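Ambrosio Street Self Storage
Frequently Asked Questions
Last updated February 23, 2023

Before you rent

What sizes do you have?
Units run from small lockers, which hold a few boxes and a suitcase, to drive-up units that take the contents of a three-bedroom house. The locker floor fills up first, especially in January, so call ahead if that is what you need.

How do I know which size to pick?
Make a list of your largest items and bring it to the office. We will walk you through a couple of vacant units so you can see the space for yourself. Most people guess too big. Furniture that comes apart takes up much less room, and boxes can be stacked close to the ceiling if the heavy ones go on the bottom.

Is there a minimum rental period?
One month. After that you rent month to month and can leave whenever you like with 9 days' written notice. An email counts as written notice.

What do I need to bring to sign the lease?
A government-issued photo ID, a mailing address and a payment card. If you are renting for a business, bring something that shows you can sign for it.

Paying

When is rent due?
On the same day of the month that you moved in. Autopay can be turned on at the office or through your online account.

Do you charge a deposit?
No. There is a one-time setup fee of $9, which covers your gate code and paperwork.

What happens if I pay late?
Your gate code stops working once the grace period in your lease has passed. It comes back on as soon as the balance is paid - usually within the hour during office hours. If you know a payment is going to be late, tell us before the due date. Divina Mangubat handles accounts and can often set up a split payment.

Can the rent go up?
Yes, but not during your first six months. You will get a letter and an email at least 30 days before any change.

Getting in

What are the hours?
The gate is open from 6 a.m. to 10 p.m. every day, holidays included. The office keeps shorter hours and closes for lunch. If the door is locked, there is a phone number on it.

Can someone else use my unit?
You can add up to 2 people to your lease. Each one gets a separate gate code. Please don't share yours, as the log is the first thing we check if something goes missing.

I forgot my code. Can you give it to me over the phone?
No. Come in with your ID and we will print a new one.

Do I need my own lock?
Yes. Disc locks are best, and we sell them in the office. You may bring your own if the shackle fits the latch. We don't keep keys to anyone's unit, and if you lose yours, we will cut the lock off for a fee once we have seen your ID.

What you can store

What isn't allowed?
Food of any kind, including pet food and birdseed. Also gasoline, propane, paint thinner, fireworks, live plants, animals, and anything stolen or illegal. Drain the fuel from mowers and generators before you bring them in.

Can I store tools and loose metal parts?
Yes. Wipe them down with a light coat of oil and keep them off the concrete. Open bins are fine for things you reach for often, but use lids on anything that should stay free of dust.
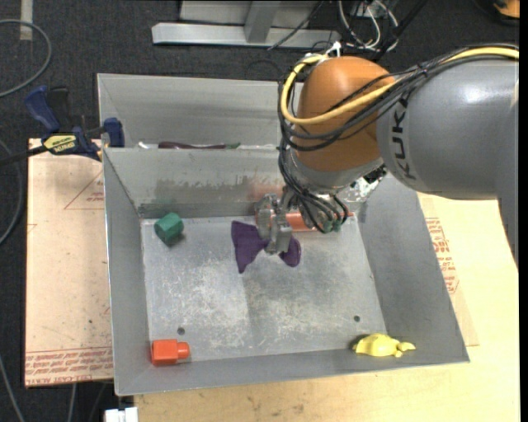

Small hardware gets heavy quickly, so split it between several containers and label each one on the side that faces the door. A bin you can't lift by yourself should go on the floor near the front.

Can I store a mattress?
Yes, in a sealed mattress bag. Stand it on its long edge against a wall, and don't lean anything on it.

Are the units heated?
Only those on the second floor of the Lerov building. They stay between 55 and 80 degrees all year. Choose one of these for wooden furniture, photographs, records or musical instruments.

Moving out

How clean does the unit have to be?
Empty and swept. Brooms are kept by the elevator. Please don't leave furniture beside the dumpster - hauling it away costs $83 per load, and that is charged to the card on file.

Do I get money back if I leave mid-month?
Unused days are not refunded.

Who do I talk to about a problem?
Montserrat Ortuño is the site manager. Leave a note at the office with your unit number and she will call you back by the next business day.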